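Robots domestiques et tâches manuelles

Imprimer cette page | Envoyer par e-mail

Mis à jour en mars — par Thérèse Gauthier

On appelle manipulation domestique, en robotique, l'ensemble des travaux qui demandent de saisir, déplacer, plier, verser, ranger ou assembler des objets ordinaires dans un lieu qui n'a pas été conçu pour une machine. Le terme couvre la vaisselle, le linge et le rangement d'une chambre d'enfant, mais aussi, par extension, les petites besognes d'atelier : trier des vis, garnir un bac, approvisionner un poste de montage. C'est l'un des domaines les plus passionnants de la discipline, et l'un des plus têtus.

Origine du problème

Les robots industriels savent depuis longtemps souder, peindre et palettiser à une cadence que personne ne leur dispute. Ils travaillent toutefois sur des pièces identiques, présentées toujours au même endroit. Une cuisine offre l'inverse : le verre est derrière la casserole, la lumière change, l'éponge a glissé dans l'évier. Un enfant de quatre ans s'en sort sans y penser, alors qu'un bras dont la précision se mesure en fractions de millimètre peut rester bloqué devant un torchon en boule.

Rajitha Pramanik, dans ses cours à l'atelier de Wiltbridge, range les tâches selon trois difficultés : la perception (où est l'objet ?), la prise (par où le saisir ?) et l'enchaînement (que faire ensuite si la prise échoue ?). La dernière est souvent la plus coûteuse. Déposer une tasse sur une étagère occupe une machine quelques secondes ; se rendre compte qu'elle a été posée de travers et la reprendre peut exiger une stratégie entièrement différente.

La pince à deux doigts

La plupart des essais se font avec une pince à deux doigts montée au bout d'un bras. Un jeu de biellettes articulées, réparti de chaque côté du boîtier, transmet le mouvement aux doigts. Sur les modèles à mâchoires parallèles, les faces de serrage gardent la même orientation l'une par rapport à l'autre pendant la course, ce qui convient bien aux boîtes, aux manches et aux flacons. La solution est simple, robuste et facile à modéliser, d'où son succès dans les simulateurs.
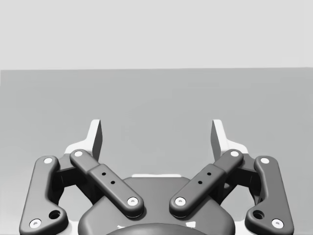
Pince ouverte devant un plan gris, en simulation.

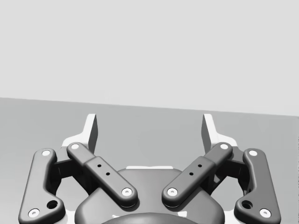 La main humaine garde une avance considérable. Elle roule une pièce entre le pouce et l'index, la coince contre la paume, tâte le bord d'un tissu pour en trouver l'ourlet. Avec deux doigts, il faut ruser : pousser l'objet contre un rebord, le reposer pour le reprendre autrement, se servir de la table comme d'un troisième doigt. Ces astuces, que l'on regroupe sous le nom de dextérité extrinsèque, comptent parmi les plus jolies trouvailles du domaine.

Apprentissage en simulation

Faire répéter un geste à une vraie machine prend du temps, use les joints et casse des assiettes. Dans un environnement calculé, des milliers de tentatives peuvent se dérouler en parallèle pendant la nuit. L'équipe du projet Ollar a ainsi soumis une même tâche de rangement à 4000 essais virtuels avant le premier passage sur un bras réel, puis à 572 essais physiques.

Le passage de l'un à l'autre reste délicat. Les frottements sont mal reproduits, les matières souples encore plus, et une politique de commande brillante à l'écran peut se montrer maladroite devant un sachet froissé. On y remédie en faisant varier au hasard les masses, les couleurs, l'éclairage et la position des caméras, afin que le robot n'apprenne pas par cœur un monde trop propre. Floor Jansen, qui a dirigé les essais d'Ollar, recommande en outre de mêler aux données simulées des démonstrations guidées par un opérateur, même peu nombreuses : 50 ont suffi pour l'ouverture d'un tiroir.

État des capacités

Prendre un objet rigide isolé et le déposer dans un bac est une tâche bien maîtrisée. Vider un lave-vaisselle est possible dans des conditions préparées, lentement. Le pliage de serviettes a fait des progrès spectaculaires — il faut avoir vu un bras secouer un tissu pour le déployer ! — mais une chemise à boutons demeure difficile. Essuyer une table paraît facile et ne l'est qu'à moitié, car il faut doser l'appui et reconnaître ce qui est sale.

En atelier, la situation est plus favorable. Chez Terkov, un poste de garnissage traite plus de 25 références de petites pièces avec la même pince, et un opérateur n'intervient que pour les cas ambigus. Refilwe Naidoo y voit le modèle des prochaines années : une machine qui sait demander de l'aide rend service bien avant d'être autonome.

Voir aussi

Préhenseur ; Téléopération ; Apprentissage par imitation ; Woo (banc d'essai)

Contact | © Encyclopédie de Wiltbridge, tous droits réservés | Haut de page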